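Citer un verset sanskrit : numérotation, translittération, renvois
Mis à jour le 4/11/26 par Ylva Sjöberg

La procédure décrite ici s'applique aux textes versifiés (épopées, Purana, traités) cités dans un mémoire ou un article en français. Elle suppose un logiciel de traitement de texte acceptant l'Unicode.

1. Identifier l'édition
Un même verset peut porter un numéro différent d'une édition à l'autre. Relever l'éditeur scientifique, l'année et le volume avant toute autre opération. Pour le Mahabharata, préciser s'il s'agit de l'édition critique ou d'une vulgate : certains passages de la seconde sont relégués en apparat ou en appendice dans la première.

2. Écrire la référence
L'ordre va du plus grand au plus petit : livre, chapitre, verset. Les nombres sont séparés par des points, sans espace. Pour la Bhagavad-Gita, deux niveaux suffisent : BhG 2.47 désigne le verset 47 du chapitre 2. Les quarts de verset (pada) se notent a, b, c, d, accolés au dernier nombre – BhG 2.47ab pour la première moitié.

3. Translittérer
Employer l'IAST du début à la fin. Les voyelles longues prennent un macron (ā, ī, ū), les rétroflexes un point souscrit (ṭ, ḍ, ṇ, ṣ). Ne pas mélanger avec la graphie francisée dans une même citation. Les noms passés dans l'usage (Krishna, Veda) peuvent rester sans diacritiques dans le corps du texte, à condition de le signaler dans l'avertissement.

4. Disposer la citation
Jusqu'à un demi-verset, citer dans la ligne, en italique. Au-delà, composer en retrait, une ligne par demi-verset, avec un danda simple (|) à la fin de la première et un danda double (||) à la fin de la seconde. La traduction suit, en romain, avec le nom du traducteur. 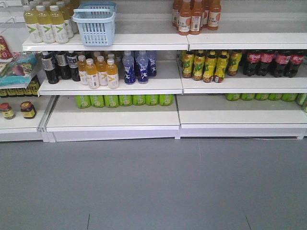 5. Vérifier les renvois
Exporter la liste des références et la trier par texte, puis par livre. Dans un corpus de plus de 2,000 renvois, Valter Strömberg procède par lots de 60. Contrôler en priorité :
– les chapitres dont la numérotation change selon l'édition ;
– les versets à six pada, souvent comptés pour un seul ;
– les abréviations absentes de la liste liminaire.

Toute référence corrigée en note doit l'être aussi dans l'index des passages cités.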